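# Dropping the wrist view for the conveyor approach

The Prurnoseo policy has two stages: walk up to the end of the belt, then take the part. Until November I trained both on head and wrist images together. The approach stage never got much from the wrist. 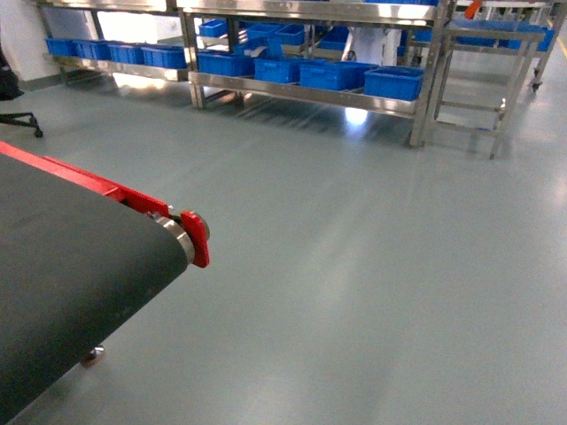 So I split the inputs. The approach network now gets the head view at 10 Hz plus base odometry, and the wrist stream only comes in after handoff. Training data is the same as before, 3,119 episodes, with the handoff point relabeled by hand in the ones where the old threshold fired early.

I ran 25 trials per variant, same start poses. The old version reached a usable stopping pose in 17 of them, the split version in 22. That is a small sample and I wouldn't read the gap too closely. The failure type is more interesting. The old policy stopped short and oscillated. The new one overshoots when the start heading is off by more than 27 degrees — all three of its misses were like that.

My guess is glare. Floor reflections move with the head, and the network seems to treat a bright streak as an edge. Masking the floor in Stekier, our augmentation script, made things worse, probably by removing the belt supports too. Next I'm trying random highlights on the floor region only, with the belt and rails left alone.

Grasp numbers are unchanged, so I left them out. Checkpoints are in the usual folder under `approach_split`.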